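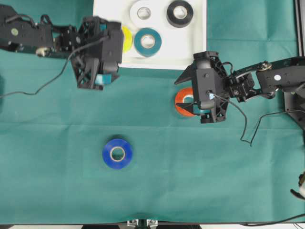 Figure 5-2. Two-arm station, tape sorting task, head camera view.

Search this manual
Enter keyword

5.2 Recording a demonstration by remote control

This section covers one recorded run of the tape sorting task on the Lumine two-arm station. The operator moves the leader arms by hand and the follower arms copy the motion. Complete the joint zeroing in 5.1 first.

1. Spread the cloth over the work surface. Light creases are acceptable. Folds high enough to catch a gripper finger are not.

2. Place the white tray at the far side of the cloth, centered between the arms.

3. Set out the rolls flat. Rolls may start on the tray or on the cloth, and the layout should change between runs.

4. Check that both gripper cables have slack through the full reach of each arm.

CAUTION: A cable lying on the cloth can drag a roll or snag on a gripper. Reroute it before enabling torque.

5. Hold the leader arms in the rest pose and press ENABLE. The followers align at reduced speed. Keep hands clear until the status light is steady.

6. Press RECORD. Wait 2 seconds before moving.

7. Move one roll at a time to the tray. Use the arm on the same side as the roll - do not cross the arms over the tray.

8. Release the last roll, return both leaders to rest, and press STOP.

NOTE: If a roll is dropped, continue and pick it up again. Discard the run only if a roll leaves the cloth.

9. Review the playback and mark the run KEEP or DISCARD.

A set of 80 kept runs is required before training. The Vuswood reference set holds 2,695 runs and may be loaded alongside it - see 5.4.

Section revised Nov 13, 2023. Procedure: Sheyla Arango. Checked: Walter Ayala.

This site uses cookies to remember your manual version and language. Accept | Settings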